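Dasside Bypass Recall Petition: Your Questions, Our Doubts

Updated as readers write in. Answers are by Onyekachi Ugwu, who covers county government for this site. Send corrections to the newsroom and they will be marked.

What is the petition trying to do?

It would put a recall of two Dasside County commissioners on the ballot. Both voted in April to move money out of road repair and into the design contract for the bypass. The petition calls that vote "an abuse of office." Whether it fits the legal meaning of those words is a separate matter, and I have yet to see the organizers make the case in writing.

How many signatures do they need?

The county clerk says 312 valid signatures per commissioner. The organizers say they are "well past that." They have not said how many they hold, and they turned down my request to look at the sheets. Signatures get tossed for all sorts of dull reasons: wrong district, old address, a name nobody can read. A pile of paper is not a count until the clerk has been through it.
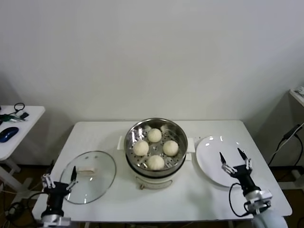
The clerk's office has 18 business days to check the sheets after they are turned in. It can finish sooner, but I wouldn't plan around that. The last petition of any kind here took the full period and then a few extra days of arguing.

Is the bypass really going to cut truck traffic downtown?

That's the claim in the traffic study by Cluvier, the consulting firm the county hired. I have read it twice. The study counts trucks at one intersection, then applies the result to the whole of downtown. It may well turn out to be right. But the firm would also be in line for follow-up work if the road gets built, and I think readers should know that when a commissioner waves the report around at a meeting.

Did the commissioners break the open meetings law?

The petition says so. It points to a breakfast at the Jitadeo Grange Hall where both commissioners sat at the same table as a landowner along the route. Two members out of five is short of a quorum, so on its face that is legal. If a third joined them, as one flyer says, it would be a different story. I have asked for the name of a person who saw the third commissioner there. So far, no name.
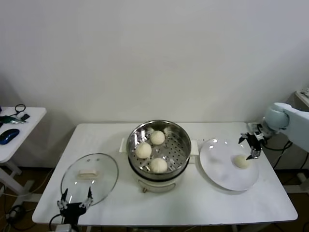
Three steamed buns in the steamer, with a plate to the right.

Who is paying for the flyers?

A group calling itself Neighbors for a Fair Route. Its first filing lists 6 donors, and two of them share a mailing address with a trucking yard that would lose frontage to the bypass. There is nothing illegal in that. It does make the word "neighbors" do a lot of work, and I'd like to see the next filing before anyone calls this a grassroots effort.

The other side deserves the same look. The letters supporting the commissioners use several of the same sentences, down to the same misplaced comma.

Can I take my name off if I change my mind?

Yes, up until the sheets are turned in. You need to do it in writing, with your signature and the address you used on the petition.

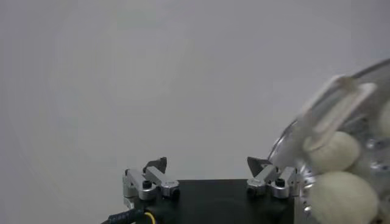
Emailing the organizers does not count, whatever you may have been told at the door. The form is at the clerk's front counter. Ask for a stamped copy and keep it.

If the recall passes, is the bypass dead?

No. The flyers imply this and I think they're misleading people. The design contract has been signed, and a recall does not undo a vote. New commissioners could try to cancel it, and the county would then owe Cluvier a termination fee. I asked the county manager for the amount and was told it "depends on several factors."

What about the Nagano Street crossing?

Residents were promised a signal there. The promise was made out loud at a public meeting, and I have the recording. It does not appear in the contract, the budget or the drawings.

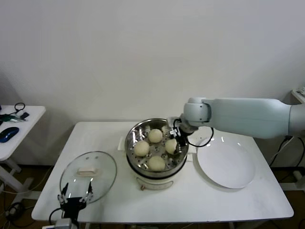 I put this to both commissioners. One said the signal is "still in the conversation." The other did not call back. If you live on that side of the tracks, I would ask for it in writing before you decide how you feel about any of this.

When is the next meeting?

There is a public forum Sunday at 2 p.m. in the high school gym. Speakers sign up at the door. The organizers and both commissioners say they will attend – they said the same about the last one, and half of them didn't show.

Does this site take a position on the recall?

No. We do run letters on either side, if they are signed and we can confirm who wrote them.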